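Das Tablett unter der Flasche
Haushaltstipps, Folge 24: Klebrige Ringe und was man gegen sie tun kann 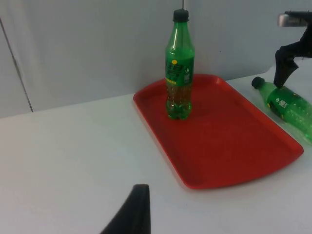 Rotes Tablett mit Rand, grüne Flasche, weißer Tisch. Die zweite Flasche hat sich schon hingelegt.

Wer einen weißen Tisch kauft, tut das meist in einer Phase großer Zuversicht. Im Möbelhaus stehen darauf drei Zitronen und eine Vase. Zu Hause steht darauf Limonade, und die hinterlässt Ringe.

Untersetzer helfen nur bedingt. Sie kleben unten an der Flasche fest, reisen ein Stück mit und fallen dann jemandem aufs Knie. Ich bin deshalb vor Jahren auf Tabletts umgestiegen. Kunststoff, erhöhter Rand, abgerundete Ecken. In runden Ecken kommt man mit dem Lappen überall hin, in spitzen wohnt nach einem Monat etwas.

Zur Größe: lieber eine Nummer zu groß. Auf das Tablett gehört alles, was tropfen kann, also auch Sirup und das offene Glas Honig, das angeblich nie tropft. Angebrochene Flaschen stehen, und zwar zugeschraubt. Wer eine Flasche hinlegt, vertraut dem Deckel mehr als ich.

Eingetrockneter Zucker
Nicht kratzen. Einen Lappen in warmes Wasser mit einem Spritzer Spülmittel tauchen, auflegen, Kaffee trinken gehen. Nach dem Kaffee abwischen. Bei hartnäckigen Rändern nehme ich 100 ml Wasser mit 2 Esslöffeln Haushaltsessig, danach klar nachwischen und trocknen. Scheuermilch bitte im Schrank lassen, auf glänzendem Kunststoff sieht man jeden Kreis, den man mit ihr gedreht hat, und zwar für immer.

Wenn das Tablett rutscht
Ein Stück Antirutschmatte zuschneiden, ringsum einen Finger breit kleiner als der Boden, und darunterlegen. Leserin Zoriana Tkachuk schwört auf ein feuchtes Geschirrtuch. Geht auch, muss man aber abends wegnehmen, sonst hat man morgens einen großen feuchten Fleck anstelle der vielen kleinen Ringe.

Leere Flaschen
Kurz ausspülen, kopfüber abtropfen lassen, Deckel wieder drauf. Im Sommer danken es einem die Wespen, indem sie woanders hinfliegen. Pfandflaschen nicht zerdrücken, der Automat ist da kleinlich.

Nächste Folge: Brotkrümel in der Besteckschublade und wie sie dort hineinkommen.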